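I bought the Stillico steam iron in April, after my old one began spitting brown water over the pillowcases, and I've been meaning to write it up ever since. It cost 60 pounds, a good bit more than I'd planned, but my neighbour swears by hers and I am easily led!

First, the good. It heats up quickly, the cord is long enough to reach round my awkward kitchen corner, and the steam is strong – strong enough that linen, my old enemy, comes out flat on the second pass. It glides nicely over T-shirts too, even the ones I've forgotten in the basket for a week.

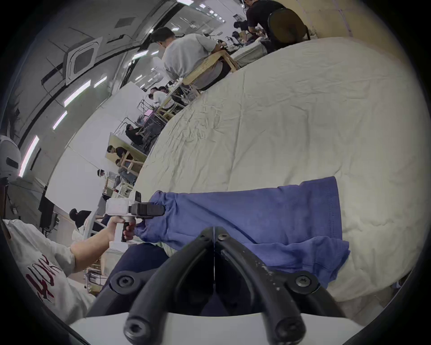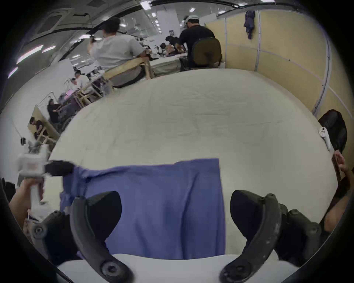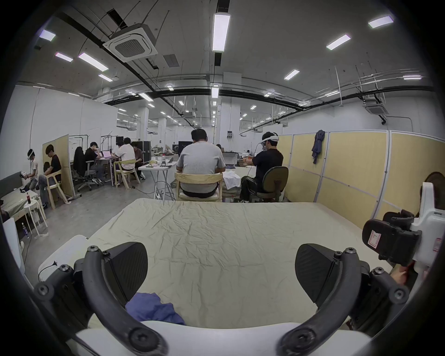
Blue fabric on a cream cover, three views

Now for the grumbles. The tank is small, so a proper family pile means two or three trips to the tap, and the dial is marked in pale grey on white, hopeless in the evening without my glasses. It's also heavier than it looks, and my wrist knows about it by the last shirt. I did write to Stillico about the dial and had a very kind reply, though no new dial.

Would I buy it again? Yes, I think so, though I'd wait for a sale. Four stars from me, and the old iron has gone to the tip.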